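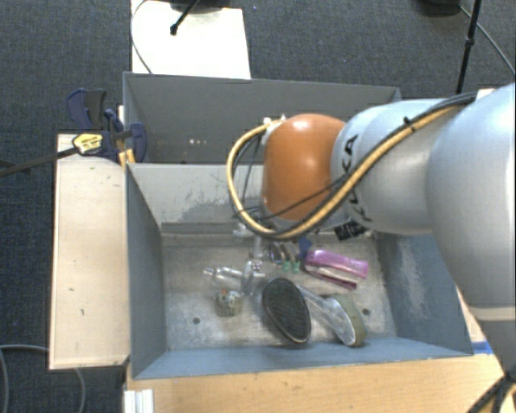

A drawer should be emptied before it is organised, in the view of one reader at Wavdale, who wrote to this magazine in May to say that every divider she had bought had only given the muddle straighter edges. Her letter drew more replies than any other item in the spring issue, and most of them agreed with her.

The small things of a working room are seldom chosen as a group. A stapler is bought for one task and a roll of tape for another. Clear plastic pieces arrive with something larger and stay after it has gone. In one grey bin, a pink stapler, olive-green tape and a black oval with a textured grid surface may lie within a hand's width of small green-tipped items, and no label would cover them all.

The Lasinora Institute, which advises offices and schools on storage, has made such mixtures the subject of its latest guidance. It recommends a single open container for unsorted items, kept on a table at working height and cleared every Thursday. Sloping sides are preferred to upright ones, as small pieces slide towards the middle and can be picked out without scraping the corners. Lids are discouraged.

The institute's method allows 11 minutes for clearing. Items with a known place are returned first. Those that belong to a set, such as pins or clips, are put together in a shallow dish. Whatever remains goes into a paper envelope marked with the month, and is kept for three months before a decision is taken.

Clear plastic is the most frequent difficulty. It is hard to see against a pale surface and hard to identify once found – a cup, a cover and a spare part can look much alike. The guidance suggests a strip of coloured tape on each piece at the time of unpacking.

Chaturvedi House, where the method was introduced on five floors last winter, has since reduced its stationery orders and given up two cupboards. Staff there were less willing to part with the envelopes, seven of which are still held at reception awaiting collection.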